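Nallar library to stay open until 9 p.m. from July

The public library in Nallar will keep its doors open until 9 p.m. on weeknights starting in July, three hours later than it does now. The town council approved the change at its last session after a survey of cardholders.

The survey drew 168 replies, and 141 of them backed longer hours. Most came from people who work days and said they could not get to the building before it closed. Another common request was a quiet place for students to study in the evening.

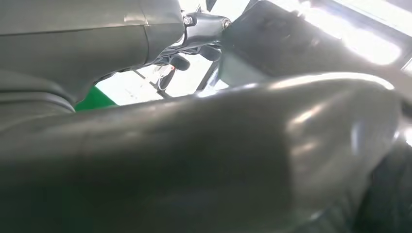

Reet Dzene
Local News Reporter

The added hours will be paid for out of the town's existing budget. The library will hire 2 part-time clerks to cover the evening desk, and the current staff will keep their daytime shifts.

"We have been asked for this for years," said head librarian Bakari Athumani. "People want to pick up a book after dinner or sit down and use a computer. Now they can."

The children's room will still close at 6 p.m. The meeting room upstairs can be booked until 8:30 p.m. - groups should call the front desk to reserve it.

Council member Slavica Yordanov voted for the plan but asked for a report on evening visits after six months. She said the town should go back to the old schedule if few people come.

Weekend hours are not changing. The parking lot on Sönmez Street will be free after 6 p.m., and the last bus toward Prodness leaves from the library stop at 9:37 p.m.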